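Nivaldo Macedo maintains Sudinov, a small JavaScript plugin that saves the contents of a web form while a visitor is still typing. The library has no dependencies and is used on 293 sites run by clients of Esden, the firm where he leads front-end work.

"We began with a jQuery version," Macedo said. "It wrote to local storage on every keystroke, and on long forms the typing became slow."
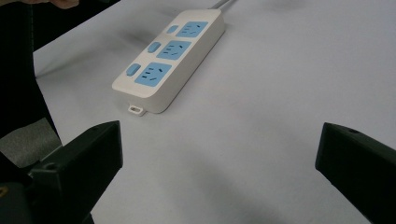

The current release waits 700 milliseconds after the last keystroke before it saves. Macedo said the delay can be changed through a single option, and that most developers leave it alone.
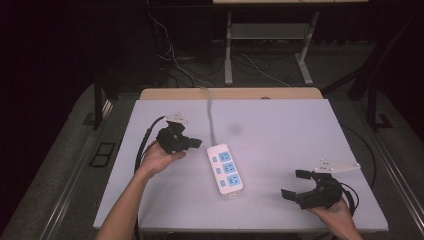 Two hand-held grippers over a white table.

Password and payment fields are never stored. "That rule is fixed in the code," he said. "We had requests to make it optional and we declined them." 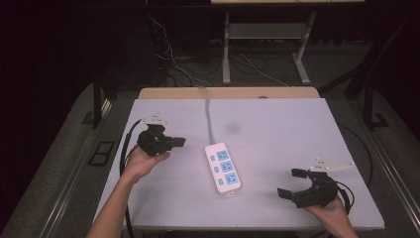
Briggs, November

Macedo spoke at the Esden office shortly before the release of version 4, which adds a restore event. The event fires once, after saved values are found and before they are written back, so that a page may ask the visitor for consent.

"Holard asked for that," he said, referring to a form builder that includes the plugin. "Their team sent us 63 test cases - all of them useful." 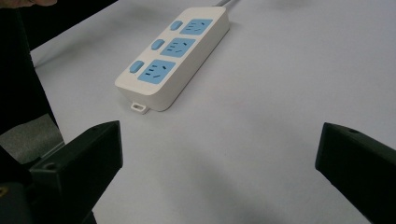
Browser Support and Migration

The plugin runs in all current browsers. Sites that use the older jQuery build will need to rename two options.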